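Grerex Packing Cell: Wrist Camera Records
Data card, maintained by the Jillideck automation office

Summary
The collection holds 1097 episodes from the packing benches at the Grerex site, where two arms, Mai and Romeo, share the sorting of small goods with bench staff. Episodes were recorded from October onward and are released for research into grasping and into the organization of mixed human and robot work.

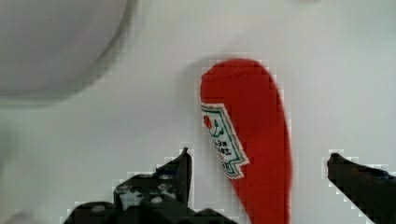
Soft items remain the hardest category. They fold under pressure, and their labels are not always legible to the wrist camera. Staff retain authority over any item an arm has declined, and may stop either arm at any time.

Effect on positions
Repetitive picking at the benches has been reduced. Bench staff now spend more of each shift on checking, restocking and fault reports. There are 4 benches, of which 2 have an arm. Rotation between benches is set by the shift lead, and training is provided during paid hours.

Known limitations
Wrist images are compressed, and fine lettering should not be used as ground truth. Item names were entered by hand and spelling varies. Night shifts are under-represented.

Restrictions on use
The records must not be used to measure the pace or conduct of individual employees.

Version: 3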